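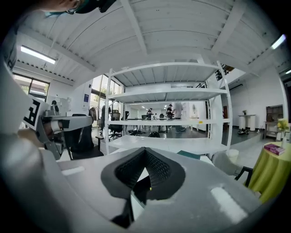 1 min read · 93 words

The Balatine is a hand-held gripper sold by Sulta for recording demonstrations, from which a robot arm is later meant to learn some manners. It has a grey body, a black V-shaped padded insert with a textured mesh surface, and a jaw carrying a printed marker tag.

Designed by Nikola Górecki, it went on sale in November as a kit of 2 grippers and 70 spare tags, which owners describe as optimistic. The price is 934 euros, plus 200 for the case. Reviewer Lindalva Bragança praised the padding and was brief about the manual.

See also: Brudel (gripper)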